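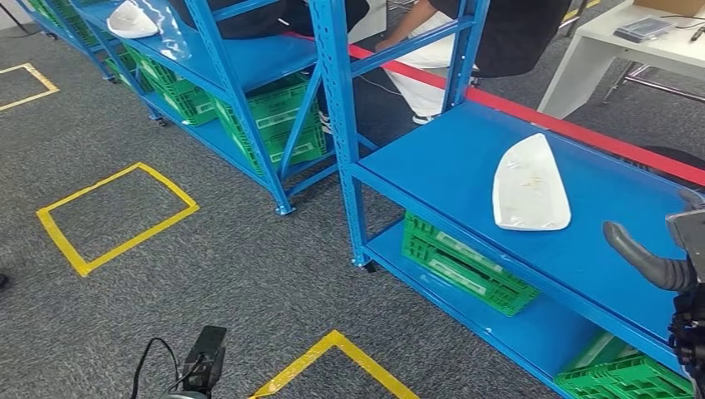
How to Repaint a Metal Filing Cabinet

I put off painting my filing cabinet for four years, and then it took me one weekend. It came from my aunt's office and it was the color of old mustard, with a dent in the side and a sticker I never did get off in one piece. If you have one like it, don't throw it out!

First, pull the drawers all the way out. Most have a little lever on each side of the track that you push while you lift. Take off the handles and label holders and put the screws in a cup (I lost two of mine in the grass, so learn from me).

Wash everything with dish soap and let it dry overnight. Then sand it with 200 grit paper. You only want to take the shine off - if you're down to bare metal all over, you've gone too far. Rusty spots do need to go down to bare metal, and those get a dab of rust primer before anything else. Wipe the dust off with a damp rag.

Prime the whole thing in thin coats. Mine wanted two, and my neighbor Mariama Dankwa says hers wanted three, but hers was black to start with.

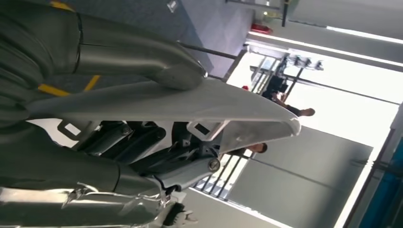 Picking the color took me longer than the sanding. I bought a glossy white and hated it, because every ripple in the metal showed up like a wave. What I like now is a flat, pale gray, close to the curved plastic cover in the photo, where the light just goes soft across it and the two cutouts look nice and dark by comparison. Black handles on that gray look great, I think.

Spray outside, can moving before you press the nozzle, with each pass overlapping the last. Do the drawer fronts lying flat so you don't get drips. Wait a full day before the handles go back on, and leave the drawers out a bit longer than you think you should. I rushed the bottom one and it stuck.

Related posts
Fixing a Drawer That Won't Close
Getting Sticker Glue Off Metal
My Clendik Desk Lamp, Rewired

Contact | © 2018 Clikance | Back to top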